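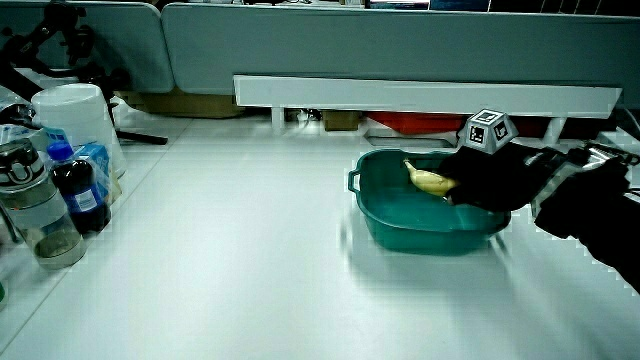

Flilgate forum > Grippers and gloves > Faults

Tracking jumps when picking soft fruit

tomeo_bench
Friday, March 23, 2018
Banana into basin, banana out of basin, 500 runs. In 33 of them the marker pose jumps sideways right as the fingers close. The log says "grasp OK" every time. I don't buy it. Anyone else on the January firmware?

wimexuser
Glare. Those plastic basins throw light everywhere. Put a matte one in and run it again.

tomeo_bench
Tried that first. 2 fewer jumps, which could be plain luck. And glare wouldn't explain why it waits for the fingers to close.

pană58
Is the jump there with both the gripper and the glove? If it's both, I'd stop blaming the hardware.
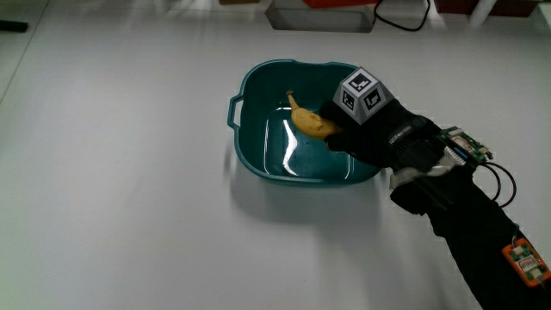

tomeo_bench
Both, but worse with the glove. I checked the straps and swapped the cable. Support told me to recalibrate, same as they tell everybody. Did it, no change.

wimexuser
Still say light. You changed one basin and called it a test.

pană58
Disagree. My guess is the marker mount flexes under load – try squeezing with nothing in your hand and watch the pose. What bothers me more is "grasp OK" on a bad pose. If that feeds an arm later, the arm goes where the marker says it is. I wouldn't stand near it.

wimexuser
Bit dramatic for a banana.

pană58
It won't always be a banana.

tomeo_bench
Squeezed on nothing, 58 tries, 2 jumps. So maybe flex, maybe not. I'm leaving the arm powered off until somebody shows me what "grasp OK" checks.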